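3. 端末側バックアップとPC側管理ソフトウェアの整合性

3.1 対象とした移行経路

本節では、携帯端末の利用者データをPCに退避し、別の端末へ復元する過程で生じる不整合について述べる。前節で定義したとおり、移行経路は、USB接続によりPC側管理ソフトウェアを介する経路(以下、有線経路)と、同一の無線LANに属するPCとの間で転送を行う経路(以下、無線経路)に区分される。外部のクラウドサービスを介する経路は、転送途中の中間表現を取得できないため、本研究の対象から除外した。

有線経路の管理ソフトウェアにはSornvilleを、無線経路にはKutusを用いた。いずれも連絡先、通話履歴、短文メッセージ、予定表、静止画および動画、アプリケーション設定を退避の単位としている。ただし、Sornvilleが項目種別ごとに独立したアーカイブを生成するのに対し、Kutusは全種別を単一のコンテナに格納し、その先頭に索引を置く。この構造の相違は、後述する部分復元の挙動に大きく影響する。

3.2 試験データの構成

試験データは、Plerndale大学情報基盤研究室において作成した合成データである。実在の利用者に由来する情報は含まれない。連絡先は1691件とし、姓名の読み仮名、複数の電話番号、所属組織、誕生日、自由記述のメモをそれぞれ異なる割合で付与した。文字種には、JIS第三水準および第四水準の漢字、半角片仮名、結合文字を用いた濁音、ならびに異体字セレクタを伴う漢字を含めた。これらは、端末と管理ソフトウェアとで文字の正規化方式が異なる場合に不一致が現れやすい文字種である。

予定表には147件の予定を登録した。内訳には、終日予定、時差をまたぐ予定、繰り返し予定、および繰り返し予定の一部のみを変更した例外予定が含まれる。例外予定は、親となる予定への参照が失われると独立した予定として復元されるため、整合性の判定にあたっては個別に扱った。

静止画は、撮影情報の有無、回転情報の有無、および階層の深いフォルダへの格納を組み合わせて構成した。

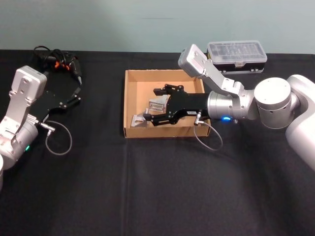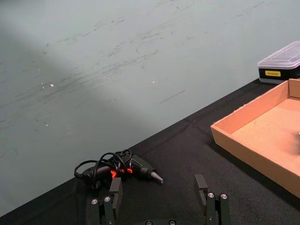
図4 いずれも黒い布で覆われた卓と淡い色の壁が写る。

静止画の照合は、ファイル全体のハッシュ値と、画素データのみから算出したハッシュ値の双方により行った。前者のみが不一致となった場合は付随情報の変更、双方が不一致となった場合は再符号化の発生とみなし、両者を区別して記録した。また、更新日時については、端末のファイルシステムが保持する値と、画像の付随情報に記録された撮影日時とを別項目として比較した。管理ソフトウェアの画面上の並び順は前者に依存する場合があり、内容が完全に保存されていても、利用者には画像が失われたように見えることがあるためである。

3.3 試験手順

各試行は、次の手順に従って実施した。まず、移行元端末を工場出荷状態に初期化し、試験データを投入した。続いて、端末内の索引処理が完了するまで待機したのち、管理ソフトウェアによる退避を行った。退避の完了後、生成されたアーカイブをPC上の別領域に複製し、以後の復元にはこの複製を用いた。最後に、同様に初期化した移行先端末へ復元を行い、端末内のデータベースを抽出して移行元と照合した。

PCは試行ごとに再起動し、常駐型のウイルス対策機能を有効とした。これを無効にすれば転送時間のばらつきは縮小するものの、一般の利用環境とは乖離した条件となる。端末ドライバは管理ソフトウェアに同梱されたものを使用し、オペレーティングシステムの自動更新により置き換えられることのないよう固定した。管理ソフトウェアの版は2019年1月23日(水曜日)の時点で配布されていたものに統一し、試験期間中の更新は適用していない。

試行回数は、経路ごとに70回とした。各経路の試行には、転送中に接続を意図的に切断する条件を含めた。切断の時点は退避開始時、種別の切り替わり時、および索引の書き込み時から選択し、有線経路では接続ケーブルの切り離し、無線経路では中継機器の通信停止によってこれを実現した。

3.4 照合基準

復元後のデータに対する判定は、完全一致、意味的一致、不一致の三段階とした。意味的一致とは、内部表現は異なるものの、利用者が端末上で参照する内容に差異が認められない状態を指す。たとえば、電話番号に含まれる区切り記号の有無は意味的一致に分類した。一方、読み仮名の欠落は、連絡先の表示順を変化させることから不一致とした。

意味的一致の判定には恣意性が入り込む余地がある。このため、判定規則をあらかじめ文書化し、照合プログラムReddyに実装したうえで機械的に適用した。規則の適用対象とならなかった項目については、Ignacio MbekiおよびEmmett Halvorsenが独立に判定し、両者の判断が異なる場合は不一致として扱った。この扱いは不一致を多く見積もる方向に働くが、利用者データの欠落を見落とすことの影響を考慮し、これを採用した。

3.5 観測された不整合

不整合は、発生箇所および原因に基づき、7種類に分類された。正規化方式の相違による文字列の変化、読み仮名の欠落、例外予定の独立化、時差情報の喪失、更新日時の書き換え、フォルダ階層の平坦化、ならびに復元時の重複登録である。

文字列の変化は、有線経路において結合文字を含む姓名に認められた。Sornvilleは退避時に合成済み文字への変換を行うが、復元時に逆変換を行わない。表示上の差異はほとんど認められないものの、端末内検索では結果が異なる場合があった。無線経路では文字列がバイト列のまま保存されており、同種の変化は観測されなかった。

重複登録は、転送を切断したのち再開した試行に集中していた。Kutusの索引はコンテナの先頭に置かれるが、その内容は全種別の転送後に確定される。したがって、索引の確定前に切断が生じると、再開時に既転送の項目を識別できず、同一の項目が改めて格納される。Sornvilleでは種別ごとにアーカイブが閉じられるため、影響は切断時に処理中であった種別に限定された。

なお、いずれの管理ソフトウェアも、上記の不整合が生じた試行において退避および復元の完了を通知していた。完了通知は転送処理の終了を示すものであり、内容の照合結果を反映していない。利用者が移行元端末を初期化する時機をこの通知に基づいて判断する場合、欠落した項目を回復する手段は、PC上に残されたアーカイブのみとなる。

3.6 部分復元における挙動

部分復元とは、退避した種別の一部のみを選択して移行先端末に書き戻す操作である。有線経路では、連絡先を除外して予定表のみを復元した場合、予定の参加者欄に記録された連絡先への参照が空となった。参加者の氏名は文字列としてアーカイブ内に残されていたが、復元処理はこれを使用していない。後から連絡先を追加で復元しても、参照は再構成されなかった。

無線経路では、選択されなかった種別についても索引が読み込まれるため、参加者の氏名は保持された。ただし、連絡先を後から復元した場合には、氏名のみを持つ仮の連絡先と本来の連絡先とが併存する状態となった。この状態を解消するための統合機能はKutusに備わっているものの、読み仮名の異なる項目は統合候補として提示されない。次節では、これらの挙動を踏まえ、復元順序を制約として記述する方法を検討する。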